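Killico Two-Sided Sponge, Yellow/Green
Sold by the sleeve of 5

We have stocked sponges at Vustton since 2000, and we have opinions. Most of them fall apart the week you learn to trust them. The Killico is the one we reorder.

Soft foam on one side for glasses and counters, scouring layer on the other for whatever happened to the lasagna. It rinses out fast and stands up on its long edge to dry, if you are the kind of person who does that. 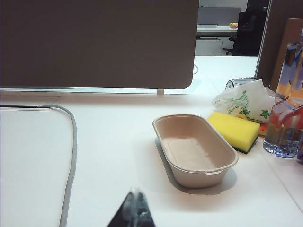 Yellow side up, next to a pulp takeout container.

Keep the green side off nonstick pans, car paint and anything you inherited. Wring it out at night. Replace it after 21 days -- sooner if guests start commenting.

Item no. 157. Ships Monday through Friday. Goes nicely with the Brophy sink caddy, sold separately, as caddies always are.

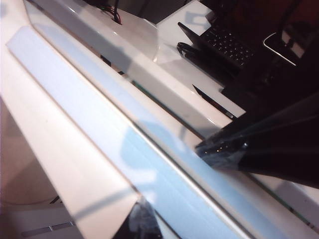
Text: Prisum
Role: Catalog Writer, Kitchen & Cleaning

Returns: unopened sleeves only. We take your word on most things, but a sponge that has been "barely used" stays with you.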